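Search the gallery
Enter a keyword
Go

Floors and Surfaces: Lulldale Workshop, Ground Level

The gallery covers the floor in the ground-level room at Lulldale, laid in February and photographed at intervals after that. The planks came in three boards' width of samples before the final choice was made, and the mixed brown and grey lot was picked over a plain grey one. Arben Vlachou did the layout drawing. Kobe Claeys and Danica Begović did the laying.

Area of the room is 366 square feet. The boards were left in the room for the period given on the box, then laid floating over a thin underlay. An expansion gap was kept at all four walls and covered with trim. Starter boards were cut to 3 different lengths so that the end joints would not line up from one row to the next.

Daily use is mostly foot traffic, in sneakers or work shoes. The room has no rugs. Equipment is set down directly on the boards, and cables run across the floor to wherever they are needed.

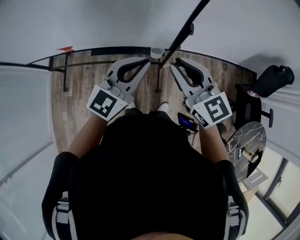
Brown and grey laminate planks, from directly overhead. Standing work with two hand-held grippers; thin white cable on the floor between them.

Color varies from plank to plank. When ordering extra boards, take them from more than one box and mix them before cutting. Nikola Gashi keeps the offcuts on the rack by the side door, sorted by length, the longest at the bottom.

Cleaning is by dry mop. A damp cloth is used for marks and the boards are wiped dry afterward. Steam cleaners should not be used on this floor. Grit is the main cause of fine scratches, so the mat at the entrance is shaken out at the end of each day.

Damaged boards near a wall can be reached by lifting the trim and unlocking the rows back to the damaged one. Boards in the middle of the room are cut out and glued in. Eleni Zupan has the repair notes and the wax sticks in both colors.

Page updated Mon 6 November

Related galleries
Radonjić Hall: stair treads and nosings
Inthorpe: sealed concrete, before and after
Sarine storeroom: 192 feet of baseboard
Lulldale: trim and thresholds
Underlay samples compared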